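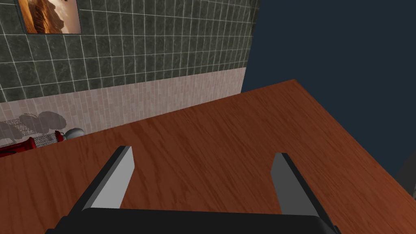 Mastport Teleoperation and Hand-Guiding Kit

The Mastport lets one person show a robot a task, either by moving the arm by hand or by driving it from a pair of handheld controllers. It records the run and stores it for training or playback. We sell it, we have used it on our own benches since May, and we would rather you knew its limits before you order.

What you get

Two handheld controllers with finger triggers
One base station with power supply
Foot pedal (start, stop and discard)
Recording software, single seat
Link to the Jakaneck simulator, one-year license

Hand-guiding

You press the pedal, take hold of the wrist and move the arm through the job. The brochure says anyone can learn this in minutes. Anyone can learn to push an arm around in minutes. Getting a run you would want a robot to copy takes longer, and most first attempts are full of pauses and second thoughts that the software records faithfully. There is a trimming tool. It cuts the start and end of a run well enough and does nothing useful for hesitation in the middle, so plan on using the discard pedal a lot.

Hand-guiding needs an arm that can be back-driven. If yours can't, the kit will still work by remote control, but don't pay for the wrist handle.

Remote control

The controllers drive one or two arms. Trigger travel sets the opening of the gripper, and this is the part we like best. Closing on something narrow or tapered is where cheaper controllers tend to snap shut, and here you can ease the fingers in. 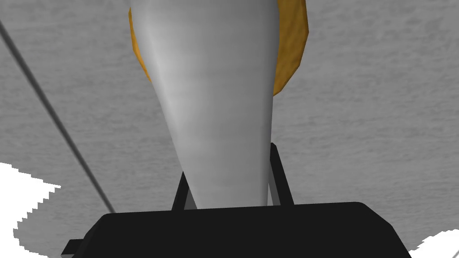
There is no force feedback. The controllers buzz when the gripper reports contact, which the maker calls "haptic awareness" - a buzz is a buzz. Operators still judge a grip by eye, and a second camera view is worth more than anything on the accessories list.

Working in simulation

The Jakaneck link puts the same controllers in charge of a simulated robot, so people can practice without tying up the real one. We think this is good value for training operators. We are less sure about the claim that runs recorded in simulation can replace runs on hardware. Friction and small slips in the simulator are approximations, and a move that works there should be tried slowly on the real arm before you build on it.

Storage and export

The base station holds 400 runs before it asks you to move them off. Earlier firmware slowed down badly near the limit. Version 217 fixed that for us, though the file list still takes its time to open. Export is to Fakum format or plain files. The Fakum exporter drops operator notes without a warning, so keep a copy of those elsewhere.

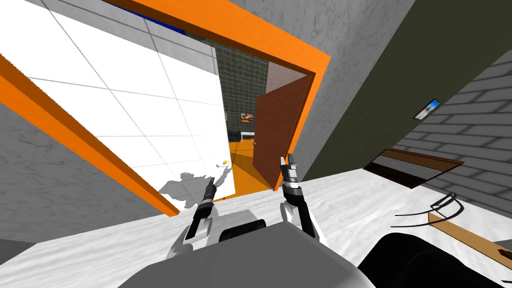 Can one person drive both arms at the same time?
It can be done, one controller per hand, but expect slower and rougher runs until the operator has had a good deal of practice. Many tasks are easier to show if one arm is parked and the other does the work.

Ordering

Base kit, part 1000. Wrist handle, part 73, sold separately. Supplied through Van Rooij, who also handle repairs. Orders placed before 23rd August ship with the older pedal, which has a shorter cable and, in our opinion, a better switch. Returns are accepted if the software has not been activated.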